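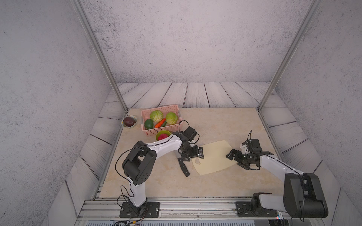
Clitis kraut, notes carried over from the loose sheets so that Helge stops finding them in his coat.

I have been meaning to write up the salt question properly, and I keep getting pulled off it by the jars themselves, which are much better company than a notebook. We opened the December crock last week, Gladys and I, and it was lovely, sour all the way through and still with some bite to it, only a little too salty for anyone who didn't grow up on the stuff. Elvia ate hers on toast and went back for more, so there's one vote for leaving everything alone!

My feeling is that the December batch was salted by the spoon, and the spoon is where we went wrong. Chepkoech uses the coarse salt from the Anditz bag and I use the fine, and a spoonful of one is a good deal heavier than a spoonful of the other. From now on we weigh it, every time, even when the scale is at the far end of the room and your hands are covered in cabbage.

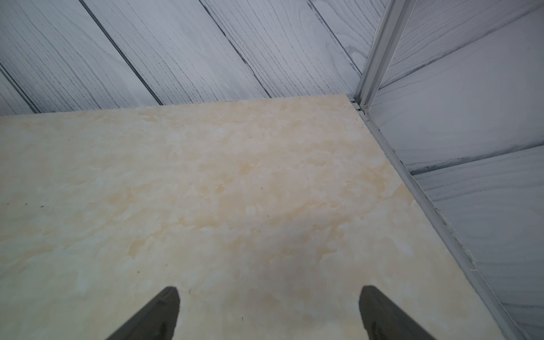
Mottled top, a few small dark specks.

Oduor asked whether the counters need bleach before we shred. I'd say no. Hot soapy water, a good rinse, and let it dry in the air while you trim the outer leaves. Keep one nice big leaf back per jar, because it makes the best lid I know for holding the shreds under the brine (I have tried the little glass weights too, and they do fine, but they cost money and leaves don't).

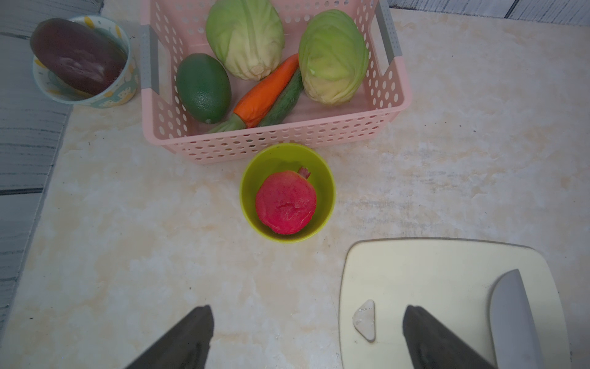 Wavham, Apr 2, 2019

New batch started this morning. Trimmed and cored weight came to 1,276 g, and at 2 percent that called for 25.5 g of salt, fine, weighed in the small steel cup. I rubbed it in by hand until it slumped and went glossy, left it under a towel while I had my coffee and a long talk with Gladys about her mother's pickled carrots, and came back to a good puddle in the bottom of the bowl. No water added. If yours looks dry, wait another half hour before you reach for the tap.

Packed it into the tall Nyanda jar with my fist, in layers, pushing the air out as I went. I also stirred in 50 ml of brine from the December crock, mostly out of sentiment. Helge says it muddies the comparison and he's right, so there is a second, smaller jar without any, salted at the same rate and marked with blue tape. Please don't swap the tape.

Both are on the low shelf away from the window. The warm spot over the refrigerator gave us soft kraut last summer and I'd like to never taste that again.
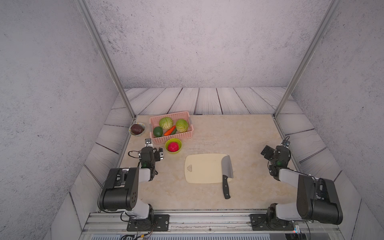

To do

Burp the jars morning and evening for the first few days. Oduor has mornings.
Press the leaf back down if it floats, clean fingers please.
Flat white film on top: skim it and carry on. Anything fuzzy or colored: throw the jar out and write it down.
Taste both at 22 days, Elvia included, with the tape turned to the wall.
Order more fine salt. Ask Chepkoech if she wants the rest of the coarse for her olives.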